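Progress report to the Prosser Fund, private well monitoring, Wurkthorpe and Fellia townships
Submitted 26/03/2023
Prepared by Tavion Lindqvist, reviewed by Dilwyn Eynon

## Status

Work is on schedule for sampling and behind schedule for the well log database. Spending is under budget by about $4000, nearly all of it in the line for replacement tubing and filters. We ask that the unspent amount be carried forward under the same line.

The monitoring network stands at 31 private wells. Most are drilled wells finished in the sand and gravel layer. The remainder are older dug wells on the Fellia side, where the water table is shallow and the lining is fieldstone or concrete tile. Dug wells were kept in the network on purpose, as they respond to rain much faster than the drilled ones and give early notice of nitrate movement after spring fertilizer is applied.

## Sampling

The laboratory has received 326 samples since the start of the grant. Each sample is analyzed for nitrate, chloride and total hardness. Temperature, pH and conductivity are read at the tap before the bottle is filled, after the line has been run long enough for the readings to settle.

Field blanks and duplicates are included in every batch. Duplicate results have agreed within the limits set in the sampling plan, with the exception of one December batch in which the chloride values differed by more than the plan allows. The batch was rerun from the retained bottles. The rerun values agreed, and the original chloride figures have been flagged in the data file and left out of the averages. 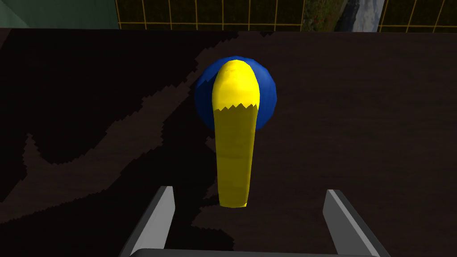
Holding times were met for all batches. The longest delay between collection and delivery came during the December ice, when the road north of Wurkthorpe was closed and the cooler was held overnight in the district refrigerator. The chain of custody form records the transfer and the temperature at each end.

## Results to date

Nitrate in the drilled wells has been steady from round to round. Differences between neighboring wells are larger than differences over time in any one well, which suggests that depth and casing condition matter more at present than season. Wells with a clay layer above the screen have the lowest values in the set.

Nitrate in the dug wells rises after heavy rain and falls back over several weeks. In 2 of them it has been over the drinking water standard in more than one round. Both households were notified by letter and by telephone, were given the county list of certified treatment suppliers, and have agreed to stay in the program.

Chloride follows the road network. Values are higher in wells downhill of the state highway, and the pattern is present in summer as well as winter — an indication that salt is being stored in the soil and released slowly. We do not yet have enough rounds to separate road salt from water softener discharge. Bromide was added to the analysis list for selected wells to help with this, and the first results are due with the next batch.

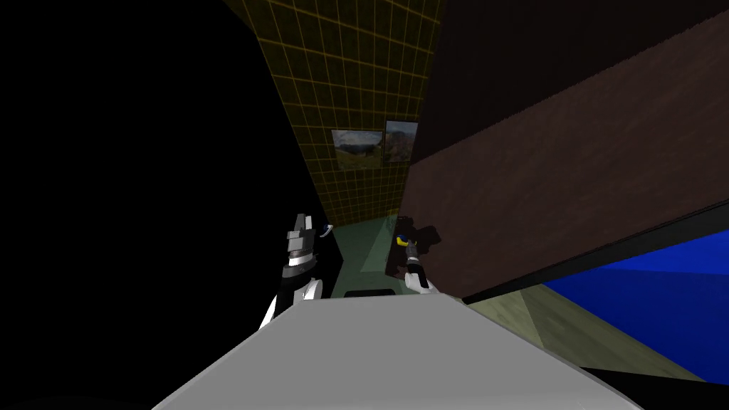 Do owners have to act on a high nitrate result?

Private wells are not regulated after construction in either township, so the decision rests with the owner. The program reports the result, states the standard, and advises bottled water for infants until a second sample has been taken.

## Well log database

The database is the part of the project that is late. Drillers' logs for the area were filed on paper under three different form layouts, and the soil terms vary from driller to driller. "Hardpan" in one set of logs is "blue clay" in another and may or may not be the same layer. We had planned to enter the logs as written and standardize afterward. In practice the search functions were of little use until the terms had been matched, and entry was stopped while a term list was drawn up.

The list is now complete and entry has resumed. Logs without a usable location are being set aside. Where the parcel has since been divided, we are using the old tax maps to place the well, and marking the position as approximate. 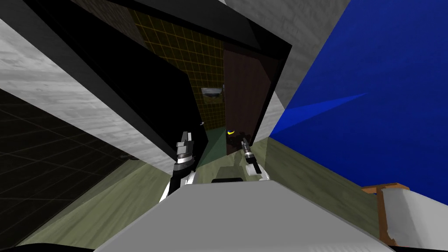

Wurkthorpe Water District — Groundwater Section

## Equipment

The Gatero conductivity meter was returned for service after its readings drifted between calibration checks. A spare was used for the rounds affected, and readings taken on the day of the failed check have been removed from the file. No laboratory results were involved.

Water level loggers have been installed in the unused dug wells near the Fellia line. One logger stopped recording when water entered the housing. The seal has been replaced and the gap in the record will be left blank, without interpolation. Hand measurements are taken on each visit as a check on the remaining loggers, and so far the two methods agree closely. 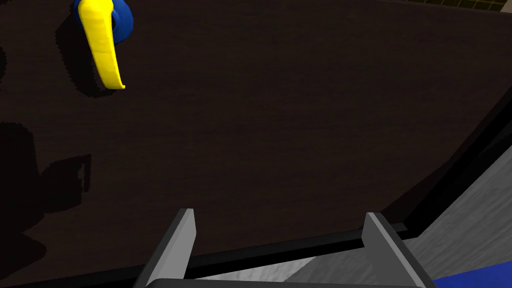 *Figure 4. Dark brown wooden tabletop, with a blue and yellow object toward the upper left.*

## Owner participation

One owner withdrew after the sale of the property. The new owner has been sent the program letter and has not yet replied. If there is no reply before the next round, a replacement will be taken from the waiting list, with preference given to a drilled well of similar depth on the same road.

Results letters were revised at the request of several owners, who found the laboratory units hard to read. The current letter gives the measured value, the standard, and the value from the previous round side by side. The full laboratory sheet is still enclosed.

## Work planned for the next period

- Spring sampling round, with extra visits to the dug wells after the first heavy rain
- Bromide results reviewed against chloride for the highway wells
- Well log entry completed for Wurkthorpe, then started for Fellia
- Draft water level map for review by Dilwyn Eynon

The water level map depends on the survey of wellhead elevations. The surveyor has asked for access letters before starting, and those are being mailed with the spring results. If the survey runs late, the map will be issued for the Wurkthorpe side only, using the elevations already on file.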